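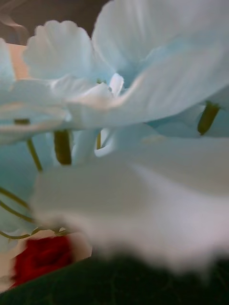 Tromberg says its flower-handling system is learning from people, and it has begun to show how much teaching that takes. The company, which makes sorting equipment for wholesale nurseries, has spent the summer at its Kedlow site recording workers as they steer a robot arm through the same few chores: pick up a stem, turn it, put it in a vase. By its own count it had 769 usable recordings as of Sep 29, 2021, out of a much larger number that were thrown away. Much of the material comes from a camera at the robot's wrist, and at that range a white petal can blur into haze and cover a good part of the view, with the stems and a small red bloom left to the lower corner. The software is supposed to work out where to grip from pictures like these.

Whether it can is another matter. Tromberg ran 41 trials in June with nobody steering and reports that 18 ended with the stem in the vase. It has not said how many different arrangements were used or who decided what counted as a success.

"We need more examples, and then we need harder ones," said Pascual Villalba, who runs the recording sessions. He said a new worker takes nearly 306 attempts before the recordings are smooth enough to keep.

That is a lot of paid hours for a job most florists learn in a morning. Villalba would not give a cost per recording.

There is also the question of what is being handled. Petals with a satiny, fabric look do not bruise, shed or wilt, and a robot that has practiced on silk has learned little about a rose that has been in a bucket for two days. Tromberg says fresh flowers will come in a later round but gave no date.

Nanis, a grower that had been asked to host a trial, said it would wait for results on live stems. A second grower, Ibarra, has agreed to lend bench space but has not put any money in.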